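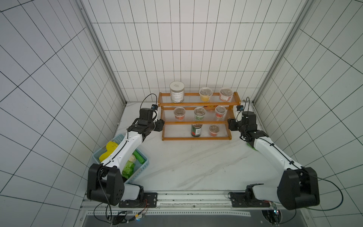
Prarosier cherche un ou une responsable de l'épicerie (CDI, temps partiel possible)

Prarosier est une épicerie de village, ce qui veut dire qu'on y vend du miel, des piles, des timbres et, en janvier, surtout de la conversation. Le magasin fait 100 mètres carrés, réserve comprise. La réserve est petite. Vous apprendrez à l'aimer de profil.

Le poste s'est libéré après un départ à la retraite qu'on nous annonçait depuis des années et auquel plus personne ne croyait.

Vos journées
Ouverture à 6 h 30, réception du pain, mise en rayon, caisse, commandes. Nous suivons environ 570 références, dont une moutarde que deux clients achètent et que nous n'avons pas le droit d'arrêter. Le logiciel de stock s'appelle Rakar. Il date un peu et perd les virgules - on vous montrera où les retrouver. 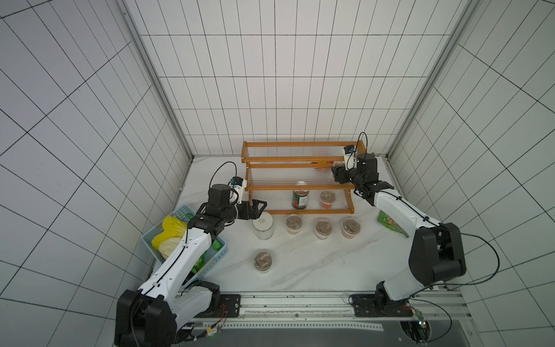 Vous tiendrez aussi les relations avec nos fournisseurs, en particulier la coopérative Zedamar, qui livre le mardi, ou le lendemain, ou pas. Il faut savoir insister au téléphone avec le sourire. L'inventaire a lieu deux fois par an, il est payé en heures supplémentaires et on commande des pizzas.

Votre profil
Une première expérience en commerce alimentaire, le permis B, un dos en état de marche. Savoir rendre la monnaie sans calculatrice serait apprécié. Le diplôme nous importe assez peu, la ponctualité beaucoup. Si vous avez « l'esprit start-up », la maison Kwok, à vingt minutes d'ici, recrute également.

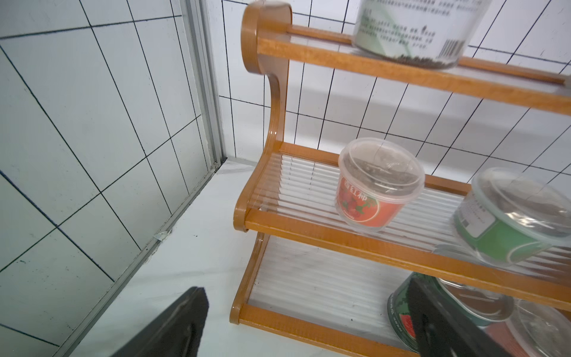 Ce que nous proposons
1657 euros net par mois pour un temps plein, au prorata sinon, plus une remise sur les achats. Six semaines de congés, à ne pas poser toutes en août. Un logement au-dessus du magasin peut être loué à prix doux, avec vue sur le parking et, par temps clair, sur le reste du parking.

Candidature
CV et quelques lignes écrites par vous, à déposer en caisse ou à envoyer par courrier à l'épicerie. Les entretiens se font sur place, après la fermeture, café fourni. Prise de poste en mars.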